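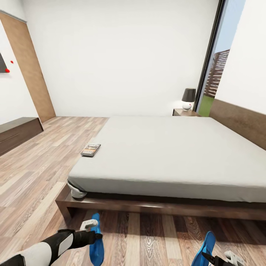

Nostholm revises labeling rules for fitted sheets

Textile retailers in Nostholm will have to print mattress depth and post-wash dimensions on the packaging of fitted sheets under a revised labeling rule that takes effect in April. The current rule requires only the nominal bed size and the fiber content.

The change follows a shrinkage study by the testing laboratory Prothero, which bought 360 fitted sheets from stores and online sellers and put each through repeated wash and tumble-dry cycles. Length, width and pocket depth were measured before the first cycle and after the fifth. Cotton sheets lost more in length than in width, and pocket depth was the dimension most often out of line with the package.

Under the new text, pocket depth is measured from the top seam to the inner edge of the elastic, with the corner held flat and under no tension. Manufacturers had been using at least three methods, one of which included the stretched elastic in the total. Sheets sold as "deep pocket" must state a figure in inches. The term will no longer be accepted by itself.

Marta Horobets, who led the measurement work at Prothero, said the stretched method accounted for most of the complaints the laboratory reviewed. "A corner that reaches under the mattress in the store sample may not reach after five washes," she said. "The label should give the second number."

The rule covers adult and crib sizes. Mattress protectors, flat sheets and custom orders are exempt. Existing stock can be sold without new packaging for 12 months.

Kindgate, a bedding wholesaler, lists 3195 products affected by the rule and expects to relabel 700 of them before the deadline. The company said the remainder would be updated as new production runs arrive. It has asked for a tolerance of 3 percent on post-wash figures; the published text allows 2 percent.

Test procedures and label templates are available from the Nostholm trade office.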